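Finger pad replacement interval on handheld grippers: is there a standard?

Posted in Automation / Rules and good practice
Nov 2, 2023

drino_bench
We record two-handed tabletop tasks with handheld grippers, foam or felt type pads on the fingers. Our written procedure says to replace the pads "when worn" and gives no limit. One operator swaps them at the first loose fiber, another runs them until the facing tears. I would like a number or a criterion I can put in the procedure. Does any robot safety standard cover this? And should the pads be the same age on both hands? Current log shows 247 sessions on one pair, and the other hand is newer.

3 replies

Chandrasekhar Poojary
I don't know of a safety standard that sets a wear limit for soft finger pads on a hand-carried tool. Treat it as a consumable and set the limit in your own maintenance plan. The rule we use at Stetora:

Inspect every 15 sessions, fingers open, over a plain pale surface so that stray fibers show.
Frayed edge, contact face intact: log it, trim loose strands, continue.
Any tear that reaches the contact face, or bare backing visible: replace.
Check that both pad screws are seated and below the surface of the pad.
Replace both pads of one gripper together, never one side alone.
Hard limit at 80 sessions whatever the condition.

The session count is ours and depends on load. Wire parts cut foam much faster than cushions do, so a mixed object set should be judged by its worst object. Between hands the ages may differ, but record the pad change date for each hand separately. If you compare data from the left and right grippers later you will want it.

Also write down what "frayed" means with reference pictures. Words alone gave us three different readings from three operators. Ragged pad edges with hanging fibers in the first one, the grippers in use in the second:
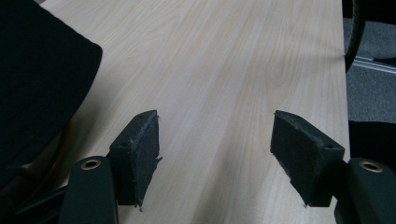
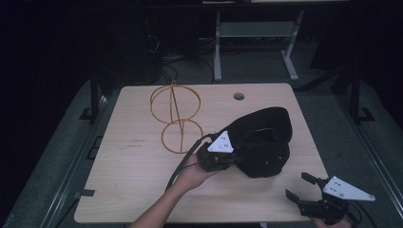
Keep the references beside the checklist and reissue them if the pad material changes. Ours was revised in November after a supplier change and the old pictures were no longer comparable. One more item for the procedure: cable slack. The cable should leave the gripper on the side away from the objects and should not be under tension at full reach. Put that in the pre-session check, not in the maintenance plan, or it will be done once a month.

iyer_tooling
just change them every week, pads are cheap

m.cultemura
Mostly agree with Poojary, except on trimming. A trimmed edge hides how far the wear has gone, and the next inspector sees a clean pad. We leave the strands unless they can catch on a part. At 8 mm or longer we replace the pad. If you do trim, put it in the log with the session number.

For the original poster, your 247 session pair should come off now. Bag it, label it, and keep it as your "reject" sample. It is easier to agree on a limit with a bad pad in your hand. I would also add a short grip test after each change, same object, same closing width, before the first recorded session.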